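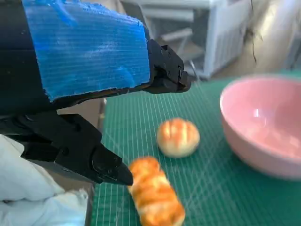
Our project looks at how the color of dishes and tabletops affects how easy it is to set a table, find your bowl and eat a meal when your eyesight is weak. We chose it after a class visit to the Radwan dining hall in Stundau in October, where most of the dishes are white and most of the tables are cream. A pink bowl against a green surface is the kind of pairing we wanted to test, as the two colors are far apart and the bowl should be easy to pick out. White on cream is the other extreme. We expected people to take longer with white on cream and to bump the dish more often.

Background

Contrast means the difference between an object and what is behind it. It can come from hue (red or green, for instance) or from lightness. Before we started, we thought hue would matter most. From our reading we learned that lightness usually does more for people with weak sight, and that two strong colors can still be hard to tell apart if they are equally dark. Some people also confuse reds and greens, so a pairing that looks very clear to one person may be less clear to another. We tried to keep this in mind when we picked our colors.

Method

We had 20 people take part, all students or family members over 16. Two of them had trouble at the first station and asked to stop, so the results are for 18 people. Each person wore a pair of Edico simulation glasses, which blur the view and lower contrast. We borrowed these from the health classroom.

We used four dishes of the same size in white, yellow, dark blue and pink, and three table coverings in cream, green and dark gray. We did not use every combination. We picked 9 of the 12 and dropped the ones that were very close to another pairing. For each one the person sat down with eyes closed, opened them when told, and touched the rim of the dish with one finger. One of us timed it with a phone. Another wrote down whether the person touched the table first.

The dish was moved to a different spot each time. The room lights stayed on and the blinds stayed down. We used the same chair for everyone.

Results

White on cream was the slowest pairing, and it had the most misses. Dark blue on cream was the fastest. Yellow on dark gray came second. Pink on green was in the middle of the list, which surprised us. When we took a black and white photo of our own setup, the pink and the green came out as similar grays, and we think this explains the result. Dark blue on dark gray was nearly as slow as white on cream.

Several people said that shine bothered them more than color. The cream covering was glossy and reflected the ceiling lights. We had not planned for this and have no numbers for it.

Cost

The school gave us a budget of $200. The table coverings came from the Jimero store and used up most of it. The dishes were secondhand. We had money left over and returned it.

Problems

Timing by hand is not very exact, and the differences between the middle pairings were small enough that we would not trust their order. The glasses do not copy any one eye condition. Our group was mostly young, and the people who would gain most from better contrast were not in it. People also got faster as they went along. We changed the order for each person to even this out, but one sheet was filled in with the wrong order and we had to correct it from memory.

Recommendations

The dining hall could keep its white dishes and use dark placemats with a dull finish. We have sent a copy of our results table to the kitchen office. If another class continues the project, they should test cups and forks too, and measure how much light each surface reflects before choosing colors.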